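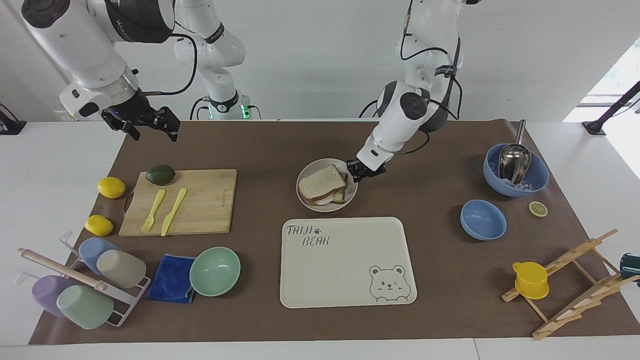 Two-arm cell with the kitchen task set laid out on the mat.

Search reviews Type a keyword Go

Lernow paired-arm imitation method: review
Hermenegildo Ocampo, 27 Dec 2022

Lernow's method trains one policy for both arms at once. You guide the arms through a task by hand, the software records the joint positions and camera views, and the trained policy then gives out short runs of movement for the left and right arm together. The older way, which we used at Xolalpa until February, was to train each arm alone and add a timing layer on top.

I tested it on the kitchen set: a sandwich on a plate, a tray, a cutting board with an avocado and a plastic knife and fork, lemons, upturned plastic cups on a drying rack, a bowl of ice with a metal scoop. The objects differ a lot in weight and shape and several sit close together, so a policy that only knows one kind of grasp is soon found out.

We recorded 1409 demonstrations and kept 659 after throwing away those with dropped objects or long pauses. Lernow's guide says to keep everything. I tried both, and the smaller set gave steadier movement near the cups. With the full set the arms copied our hesitation — they would stop over the rack for several seconds and then carry on.

Training took 42 hours on our one machine. Setting up took longer than that, mostly because the calibration step fails without saying which arm is at fault. Swap the cables and run it again if you get stuck. The Stosivura add-on has a better calibration page, but you pay for it separately.

Moving the sandwich from plate to tray was the best result. One gripper steadies the plate at the rim while the other lifts, and the policy learned this without any rule for it. Cups were nearly as good. The scoop was poor. Ice shifts each time it is touched, and the policy had trouble once the handle leaned at an angle it had not met in training. Adding 5 more demonstrations with the handle moved made no difference that I could measure.

The plastic knife and fork are thin and lie flat on the board, and the grippers often closed just above them. Lowering the approach height by hand fixed most of this, though it is a manual change and has to be made again after each training run.

The Lultuvstead group reports that the method copes with new objects of a similar shape. I saw this with lemons and with cups in other colours. A taller cup was missed every time.

Worth using if you already have two arms and the patience to record clean demonstrations. For work with one arm I would stay with the older method, as it trains faster and the errors are easier to trace.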